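# 추석 지나고 듣는 라디오

10월이 되면 라디오를 다시 켠다. 여름 내내 꺼 두었다가 창문을 닫고 자기 시작할 무렵에 켠다. 정해 둔 건 아닌데 몇 년째 그렇게 하고 있다.

내 라디오는 아버지가 쓰시던 것이다. 다이얼을 손으로 돌려서 맞추는 물건이고, 안테나 끝이 조금 휘어 있다. 본가 부엌 냉장고 위에 있던 걸 이사할 때 가져왔다. 아버지는 새로 사라고 하셨지만 나는 이 소리에 익숙하다. 저음이 거의 안 나오고 사람 목소리만 앞으로 튀어나온다. 음악을 듣기에는 좋지 않은데 사연을 듣기에는 좋다.

어릴 때 우리 집은 명절 음악을 싫어했다. 정확히는 어머니가 싫어하셨다. 어머니는 백화점 지하에서 일을 하셨는데, 11월부터 매장에 캐럴이 나왔다고 한다. 같은 노래가 하루에도 몇 번씩 돌아오니 집에 와서는 텔레비전에서 종소리만 나도 채널을 돌리셨다. 그래서 나는 초등학교 때까지 캐럴 가사를 제대로 아는 게 없었다. 학예회 때 입만 벙긋거리다가 선생님한테 들켰다.

대신 집에서는 트로트 테이프를 틀었다. 추석에 큰집 가는 차 안에서 듣던 테이프가 하나 있는데, 앞면 2번 곡이 중간에 늘어져서 가수 목소리가 갑자기 굵어졌다. 우리는 그 부분을 다 같이 흉내 냈다. 나중에 그 노래를 멀쩡한 음원으로 들었을 때 오히려 이상했다. 지금도 머릿속에서는 늘어진 쪽으로 재생된다.

올해 추석에는 큰집에 가지 않고 부모님 댁에서 하루만 잤다. 전도 사서 먹었다. 어머니는 동그랑땡이 싱겁다고 하시면서 제일 많이 드셨다. 저녁에 Trandik이라는 동네 카페에 갔는데 벌써 캐럴 비슷한 재즈를 틀고 있었다. 어머니한테 괜찮으시냐고 여쭤봤더니 이제는 별생각이 없다고 하셨다. 그만둔 지 오래돼서 그런 모양이다. 나만 괜히 긴장하고 있었다.

돌아오는 길에 아버지가 옛날에 다니시던 음반 가게 얘기를 하셨다. 이름이 Rinach였고 시장 입구 2층에 있었다고 한다. 계단이 가팔라서 비 오는 날에는 난간을 잡아야 했다. 테이프 한 개를 사면 주인이 고무줄로 묶어서 줬고, 1000원을 더 내면 원하는 곡만 골라서 녹음해 주기도 했다. 차에서 듣던 그 늘어진 테이프도 거기서 산 거였다. 나는 휴게소에서 산 줄 알고 있었다.

가게 자리에는 지금 Sketemo라는 미용실이 있다. 지나가는 길에 차를 세우고 올려다봤는데 간판 불은 꺼져 있었고 계단 입구도 막혀 있었다. 아버지는 건물이 원래 이렇게 작았냐고 두 번 물으셨다. 어머니는 추우니까 빨리 가자고 하셨다.

집에 와서 테이프를 찾아봤다. 부모님 댁 베란다 수납장에서 상자를 꺼내 보니 테이프가 26개 남아 있었다. 라벨이 지워진 게 많아서 뭐가 뭔지 알기 어려웠다. 아버지 글씨로 "여행용"이라고만 적힌 것도 있고, 내가 어릴 때 라디오 앞에서 녹음한 것도 있었다. 마지막 건 노래 앞부분이 다 잘려 있고 뒤에는 진행자 목소리가 들어가 있다. 녹음 버튼을 늘 늦게 눌렀다. 중간에 어머니가 밥 먹으라고 부르시는 소리도 들어 있는데, 그 다음에 내가 짜증 내는 소리까지 그대로 남아 있어서 좀 부끄러웠다.

문제의 추석 테이프는 나오지 않았다. 아버지는 차를 팔 때 같이 넘어갔을 거라고 하신다. 그럴듯하다. 그 차에는 돗자리도 두고 내렸다.

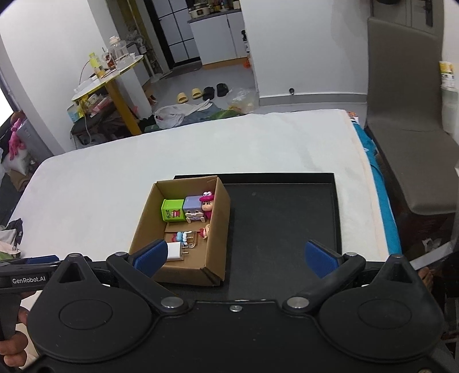
*상자 속 개구리 얼굴 큐브와 자홍색 모자를 쓴 인형.*

요즘은 밤 11시쯤 자리에 누워서 라디오를 듣는다. 진행자가 바뀐 뒤로 말이 조금 많아졌지만 선곡은 전보다 낫다. 어제는 누가 김장 사연을 보냈는데 배추 이야기는 두 줄이고 나머지는 전부 시누이 이야기였다. 신청곡은 끝내 안 나왔다. 시간이 모자랐다고 한다.

나도 사연을 한 번 보낸 적이 있다. 대학 때 Akbulut이라는 빵집에서 새벽에 일할 때였다. 반죽기 소리 때문에 라디오를 크게 틀어 놓았는데, 내 사연이 나오는 날 하필 배달 온 밀가루를 받으러 밖에 나가 있었다. 돌아오니 노래만 나오고 있었다. 같이 일하던 분이 들었다고 하는데 뭐라고 읽어 줬는지는 기억을 못 하셨다. 상품으로 받은 우산은 아직 쓴다.

올해는 그 노래를 다시 신청해 볼까 한다. 늘어진 테이프 얘기를 쓰면 길어질 것 같아서 계속 줄이고 있다. 지금 424자인데 더 줄여야 할지 모르겠다. 어머니가 종소리에 채널 돌리시던 얘기를 빼면 짧아지는데, 그걸 빼자니 왜 우리 집이 명절마다 트로트만 들었는지 설명이 안 된다. 일단 저장만 해 두었다.

안테나는 테이프로 감아서 벽 쪽으로 세워 놓았다. 그렇게 두면 잡음이 덜하다. 주말에 건전지를 사 와야 한다.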